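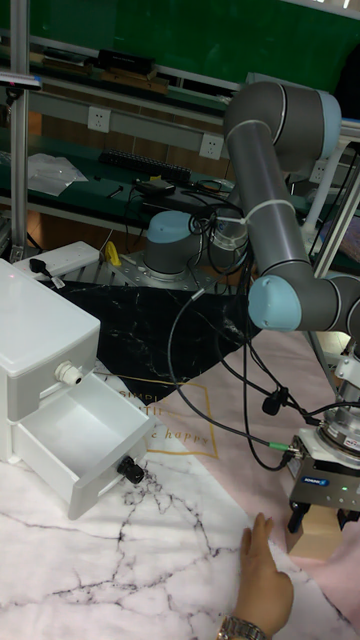
Figure 6. Black cables held in a bundle by a white cable tie.

4. Tying and labelling cables

This section covers the ties and label tapes supplied with the Mendley bench wiring kit. For wall trunking, see section 5.

Switch off and unplug all equipment before moving any cable.

4.1 Tying a bundle

1. Sort the cables by the socket they run to. Keep mains leads and signal leads in separate bundles.
2. Lay the cables side by side and take out any twists.
3. Fit the first tie close to the point where the bundle leaves the equipment. Pull it until the cables stop sliding, then stop.
4. Fit further ties at intervals of 300 mm. On a hanging run, leave enough slack for the plug to be removed by hand.
5. Trim the tail of each tie flush with the head.

CAUTION: Do not overtighten. A tie that dents the outer sheath must be cut off and replaced.

Note: The Skolus reusable ties in the kit are for indoor use only. They may be released by lifting the tab – do not use pliers.

4.2 Printing labels

1. Open the Kidstead printer cover and insert a tape cassette, printed side up.
2. Close the cover and feed the tape until a clean edge appears at the slot.
3. Select the text size. Size 2 suits most equipment labels.
4. Enter the text and press PRINT. Wait for the cutter to stop before pulling the label.

A full cassette gives roughly 108 labels at the default length. Spare cassettes are sold under the Langlois part name and fit all printers in this range.

4.3 Placing labels

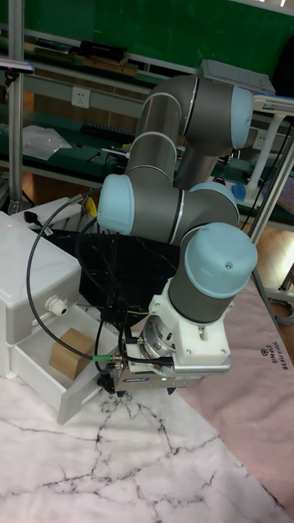 Equipment labels should go on a flat, clean surface that can be read without moving the item. Wipe the surface with a dry cloth and press the label down from the centre outwards. Keep it clear of vents, screw heads and status lights. The gripper in the picture has its small blue-and-white label on the side, with the green indicator light on the lower face left uncovered. On curved housings, use the narrow tape.

For cables, wrap the label round the sheath and press the two ends together to form a flag. Label both ends of any cable longer than 500 mm.

Note: Allow one hour before wiping a new label with a damp cloth.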